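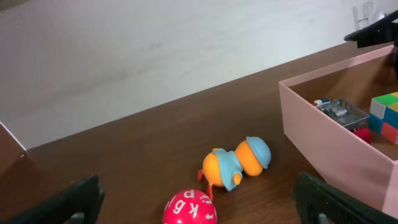
How do you sort small toys into boxes so they stay sorted?

Sort by where the toy gets used, keep each box shallow, and leave the lid off.

Small toys, open boxes
Salmont Home Forum > Storage > Kids' stuff
2,840 views

tablecorner
That's the short version of what I got from the old storage thread, and I'd like to hear how it works for other people. We have two kids and one low shelf. I used to sort by type, with vehicles in one box, puzzles in another and animals in a third. It lasted until October. Now I'm thinking of one box for the table and one for the floor.

plainshelf
Open boxes, definitely. We had Naris bins with snap lids and the kids just left everything on top of the lids. I took the lids off and put them in the garage. Square boxes fit our shelf better than round baskets, too.

oddsocks203
I disagree about the lids. Open boxes collect dust, and anything with fabric on it gets dingy. I keep soft toys in a closed bin and hard toys in open ones. It's one more box but less washing.

tablecorner
Fair point on the soft ones. I tried a table box today.
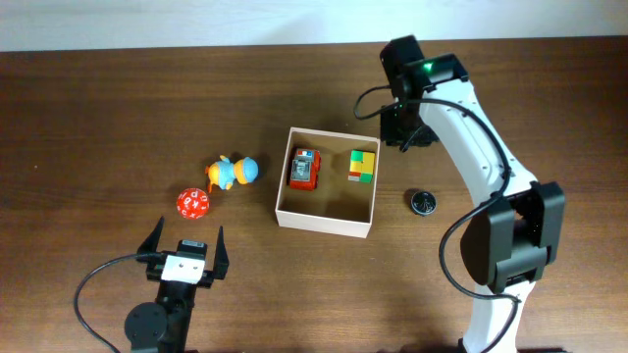 Photo: tablecorner / posted to Storage, 4 June 2026

So far the red car and the color cube are in. The duck and the red one with the letters on it are still out on the left, and I'm not sure either of them belongs in this box. There's room, but I don't want it to turn into a junk box.

plainshelf
Put them in. The lower half of that box has nothing in it. If you leave toys out because they don't match, you end up with a pile next to the box.

oddsocks203
I'd put the letter one in and leave the duck for the soft toy bin. Low walls are fine for a car. A duck ends up hanging over the side – at least ours does.

lintroller
Has anyone used the Fuchs dividers? I bought nearly a full set and they slide around in cardboard. A small basket set inside the big box worked better for me. Tiny pieces go in the basket and everything else goes around it.

tablecorner
No dividers here. I like the basket idea for dice and loose pieces, though. I'll put the lettered one in and try the duck in a separate bin for a couple of weeks.

plainshelf
Still think you're making a bin for one duck.

oddsocks203
Everybody has more soft toys than one duck. Check under the couch.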